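Foltley Folding Table, white top

Item 603
$124.00
In stock — ships from our Rendico warehouse

The Foltley is a plain white table for craft rooms, market stalls, classrooms and anywhere else you need a clear surface for the day and the floor space back at night. The legs fold flat against the underside and lock with a sliding catch. One adult can carry it.

The finish is matte, so it doesn't throw glare under overhead lights. Wipe it down with warm water and dish soap. Don't use scouring pads or bleach, and put a mat under anything straight off the stove.

What's in the box
Table, fully assembled
3 spare rubber feet
Carry strap in grey

Colour: white only. We dropped the cream top in February.

Delivery
Metro orders usually leave the day after you pay. Rural customers should add a week. If the box arrives damaged, note it on the driver's form before you sign and email us with the order number. Returns are accepted for a month, unused, in the original carton.

Goes with
Sketberg stacking stool
Tavares table cover, fitted

Please check the catch has clicked on both sides before you load the table. Feet can be replaced by hand, no tools needed.

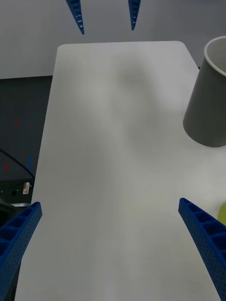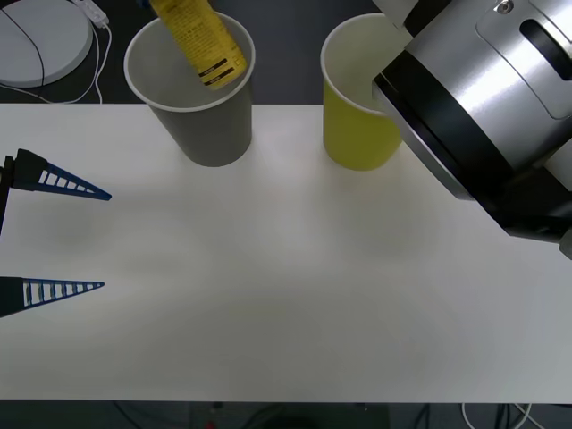 Customer reviews

Maureen Bloxham
Bought two for our quilting group and they're steady enough for a sewing machine. The catch was stiff for the first few weeks but has loosened up. I'd have liked the cream, but the white is fine and marks come off it easily.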